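Talk notes, Friday slot, 14 min max. Clutter + small bedrooms. DON'T read the slides out

Open: hello, thanks to Buvness for the room. Ask who has a junk drawer. Wait for hands.

Main point: flat surfaces fill up. Always. Whatever is closest to the bed fills first

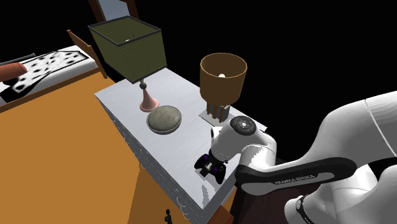
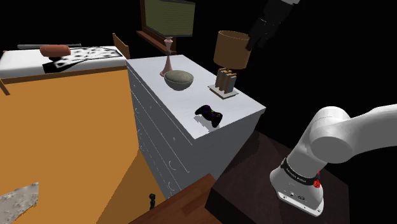 Renders, both seen from above. White furniture, a bowl on top in each.

Next, the Wullolholm survey. 80 households, asked in August. 47 said the bedroom was the last room they tidy. Pause here, let them laugh

Why bedrooms? Guests don't go in. Door shuts. Tired at night, late in the morning. (skip if running behind)

Then the fix, keep it quick:
- one bowl for pockets stuff, empty it Friday
- chargers go in top drawer, not on it
- if it has no home in a week, it leaves teh room

Trundunitz story: flat with roughly 300 books and no shelf. Stacked by the bed, then under, then hallway. Took one weekend. Kept the good ones. Don't go on about the books!!

Money question will come up. Answer: buy nothing for the first month. Boxes just hide it

Last slide = sign up sheet, back table. Pens?? bring pens. Questions till they kick us out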